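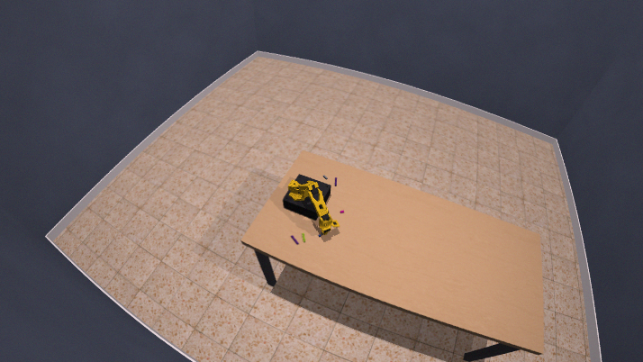
Notebook entry, April 2022
Subject: Working rules for simulated pick trials, table cell
Entered by: Urs Trummer
Reviewed by: Roswitha Lüthi

1. Purpose

This entry records the rules under which pick trials are run in the simulated table cell of the Portela project. It replaces the loose notes kept since September. The rules apply to all staff at the Clarnside workshop who start a run, edit the cell, or sign off on results.

2. Cell layout

The arm stays on its black pedestal toward one end of the table. The pedestal is not to be moved between runs in the same series. If a different mounting position is wanted, a new series is opened and the old one is closed with a note.

Small colored pieces may be placed on any side of the pedestal, including behind it. The layout is saved before the first command is sent. Pieces that drop to the floor during a run are left where they land until the log has been written.

Table and floor textures are part of the layout and are saved with it. Last month I changed the wood finish halfway through a series and had to throw out the second half. Roswitha has asked that this be written down as a rule, and so it is: no change of texture or lighting within a series.

3. Limits

Gripper closing force is capped at 41 in the controller's own units. The cap is set in the Plirkeo configuration file and is not to be overridden from the command line. A run that reaches the cap is marked "limit" in the log, whatever the outcome of the pick.

Each series consists of 200 runs. The first review takes place at run 125, and the series is paused until the reviewer has initialed the log. Runs may not be repeated in order to improve the figures. A run that stops on a software fault is kept under its original number and marked "fault."

4. Grip check

The view from the gripper is inspected before any lift is commanded. The block should stand upright between the fingers, with a pad against each side. Shadows with hard, stepped edges, such as the large one on the wood in this view, are to be treated as rendering and never marked as objects or as the edge of the table.

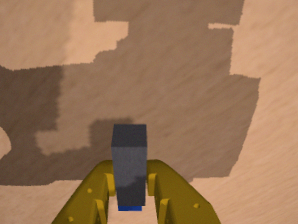 Who may release a series for use outside the workshop?
Release requires 2 signatures, one from the person who ran the series and one from a reviewer who did not. The signed log goes to the Geltel folder together with the saved layout and the configuration file.

5. Naming and storage

Log files carry the series number, the run number, and the initials of the operator. Spaces are not used in file names. Copies kept on personal machines are deleted once the series has been released.

6. Open items

The wording of "limit" and "fault" needs to be matched to the older logs. R.L. will send her proposal.

The reviewer's checklist still refers to the previous gripper model. U.T. to correct.

We have no rule yet for a piece that comes to rest against the pedestal. Until one is agreed, the operator enters a comment and continues the series.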